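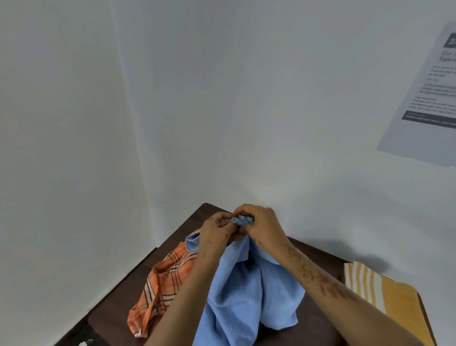

Why Do Towels Soak Up Water?

Spill a glass of milk on the table and you probably reach for a towel. You would not reach for a plastic bag. Both of them can cover the puddle, but only one of them makes it go away. To find out why, you have to look at what cloth is made of.

Cloth is made of threads

Pull at the edge of an old rag and a thread will come loose. Pull the thread apart and you will find many thin hairs twisted together. These hairs are called fibers. Cotton fibers come from the fluffy part of the cotton plant that grows around the seeds.

Between the fibers there are very small gaps. You can't see most of them, but water can get into them.

Water likes to climb

Water is made of tiny parts called molecules. Water molecules stick to each other, and that is why a drop on a window stays round. They also stick to some other things, and cotton is one of them.

When the corner of a towel touches water, the water sticks to the fibers and moves into the gaps. The water behind it gets pulled along too. It can even go up, against gravity. Scientists call this capillary action. Plants use it to help move water from their roots to their leaves.

Why some towels are bumpy

Many bath towels are covered with little loops of thread. This kind of cloth is called terry. The loops give the towel more places for water to stick and more gaps for it to fill. A flat cotton cloth soaks up water as well, but it usually holds less.

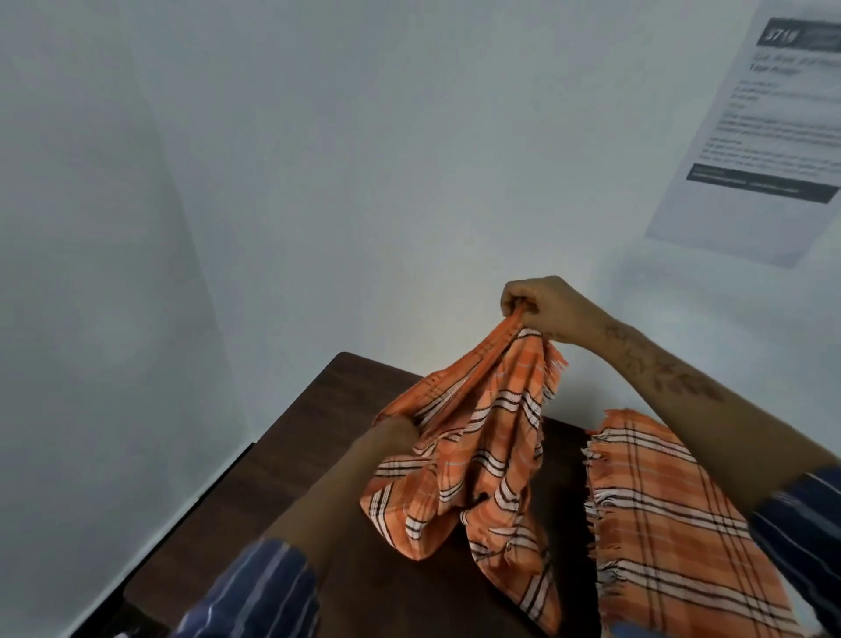 Not every cloth is good at it. A raincoat is often made of nylon, which was first sold in 1939, in toothbrushes. Nylon takes in much less water than cotton does, and raincoats usually have a coating on them so that the rain rolls off.

Where does the water go when a towel dries?

It goes into the air. Bit by bit, water molecules leave the cloth and float off as a gas called water vapor. This is evaporation. A towel spread out on a line dries faster than one left in a heap – more of it is touching the air. Wind and warmth help as well.

Try it yourself

You will need a glass, some water, food coloring and a strip of paper towel.

Pour a little water into the glass and add 5 drops of coloring. Hang the strip over the rim so that one end just touches the water. Check it after a minute, then again after ten minutes. Mark how high the color has climbed each time with a pencil.

Now try it with a strip of old T-shirt and a strip cut from a plastic bag. Which one climbs highest? Put a tray under the glass first – food coloring can stain.

Words to know

Fiber: a very thin hair that thread is made from.
Capillary action: the way water moves through small gaps by sticking to what is around it.
Evaporation: when a liquid turns into a gas.

Written by Malsha Seneviratne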